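Jeanie Gourlay
Desk sort, continuing from last night. I'm putting the markers back in the pen cup and then I want to deal with the wall behind it.
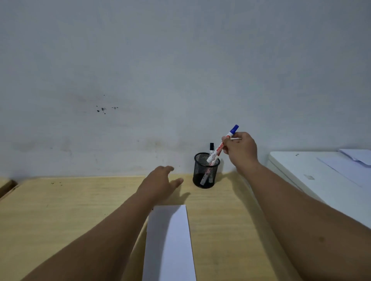 The markers go in the mesh cup at the back, against the wall. They used to live in a drawer and I could never find one when I needed it.

Jeanie Gourlay
Whiteboard markers only in that cup. Ballpoints and pencils are going in the drawer. Annag Ogilvie told me to store the markers flat so they don't dry out, and she may be right, but flat means the drawer again.

Jeanie Gourlay
The wall. There are black spots on it over the desk, left of the middle, and a gray smudgy band right above the desktop. I would like to get it clean before I decide about paint.

Jeanie Gourlay
Plan so far is a damp sponge and a drop of dish soap, on the gray band first. If that does nothing I'll try one of those white eraser sponges on a small patch. Chantelle Shezi used one on her hallway and it took the shine off the paint, so small patch.

Jeanie Gourlay
I don't know what the black spots are. Could be ink. Could be damp. I'm going to wipe one, leave it for 14 days and see if it comes back. If it does I'll call the landlord.

Jeanie Gourlay
The desk top is wood veneer so no soaking it. Dry cloth, then a barely damp one along the grain. There are a few specks at the back by the wall on the left and I'll try those with a fingernail before anything else.

Jeanie Gourlay
Rhona Carnegie asked if I'm keeping the desk where it is. Yes. The white unit next to it is staying too. I measured and the desk doesn't fit on the other wall, it needs 120 cm and the radiator is in the way.

Jeanie Gourlay
Cables are next. If anyone has a cable tray they don't want, let me know. I can pick it up any evening before December.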